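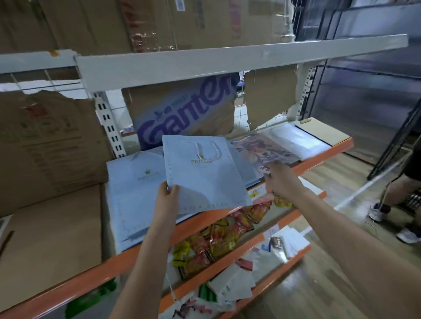
Evanthia Drakos leitet das Lager für Verpackung und Kleinartikel bei Gezer. Seit August übernimmt dort ein System von Renier die Bestellungen: Es rechnet die Verkäufe zusammen, schlägt Mengen vor und druckt morgens um sechs die Liste für die Regale.

»Früher bin ich mit dem Klemmbrett durch die Gänge gelaufen«, sagt sie. »Das hat mich jeden Tag gut eine Stunde gekostet. Jetzt liegt die Liste schon da, wenn ich komme.« 1.850 Artikel sind im System angelegt. Von Hand bestellt sie noch 12, vor allem Saisonware.

Eingeräumt, vorgezogen und umsortiert wird weiterhin mit den Händen. Papiertüten seien dafür ein gutes Beispiel, meint Drakos. Sie rutschen, sie verhaken sich, und zwei Größen sehen von vorn fast gleich aus. »Die Software weiß, dass rund 300 Tüten da sein müssten. Wo die liegen und ob die Henkel in Ordnung sind, weiß sie nicht.«
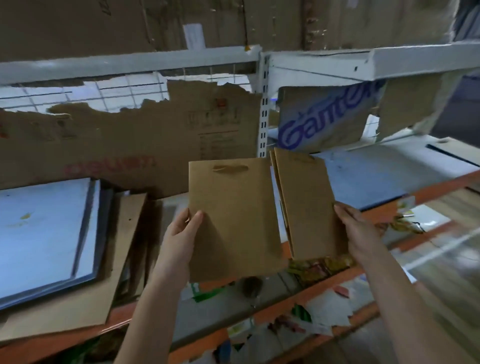
Heft 12 · Seite 213

Am Anfang gab es Ärger. Das Programm ging davon aus, dass jede gelieferte Packung auch im Fach steht. Lag sie noch im Karton auf dem Regal, bestellte es trotzdem nicht nach, und vorn fehlte die Ware. Drakos ließ deshalb eine zweite Buchung einführen — erst beim Einräumen gilt ein Artikel als verfügbar. »Das war ein Handgriff mehr, und die Kollegen haben geschimpft. Inzwischen läuft es.«

Stellen sind nicht weggefallen, die Arbeit hat sich aber verschoben. Wer früher bestellt hat, räumt heute mehr. Nicht alle fanden das gut. Ein Kollege ist zu Gindetti gewechselt, weil ihm das Planen fehlte. »Das kann ich verstehen«, sagt Drakos. »Man hat vorher mehr selbst entschieden.«

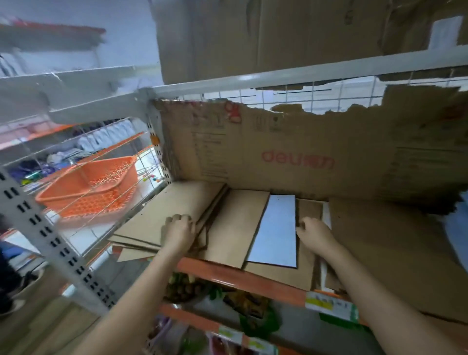
Sie selbst hat sich den Freitag freigehalten. Da korrigiert sie die Vorschläge für die kommende Woche und geht mit dem Team durch, was an den Regalen nicht gestimmt hat. Auch die Pappe ist dann dran, die in keiner Liste vorkommt.

Als Nächstes soll Stevo getestet werden, ein Zusatzmodul, das Fehlbestände aus den Buchungen erkennt. Drakos will es zuerst in einem einzigen Gang laufen lassen. »Wenn es dort drei Monate lang brauchbare Zahlen liefert, reden wir über den Rest.«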